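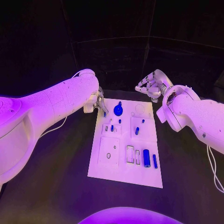

The first job of the morning at the Nakpan workshop is cleaning. Teodoro Figueroa wipes the table and looks at every cable on both arms before he gives them power. A cable which hangs too low can catch on the board, he explains, and then the whole day is lost.

Figueroa has looked after the cell since November. It has two arms with different hands: a small gripper on one side, a hand with five fingers on the other. Each one needs its own care. The gripper he checks every 100 runs. The fingers he checks after 65, for their joints become loose sooner.

The black curtains were his idea. Before, sunlight came through the windows of the Orner building and the cameras gave different results at noon and at four o'clock. Now the light is always the same violet, and he does not need to adjust the settings so often.

The blue pegs are also part of his work. They wear at the edges, and a worn peg goes into its hole too easily. He keeps spare ones in a drawer and writes each change in a paper notebook.

"The software people ask me why paper," he says. "I tell them, my notebook has 104 pages and it never needed an update."

Next week he will change the wrist bearing on the right arm.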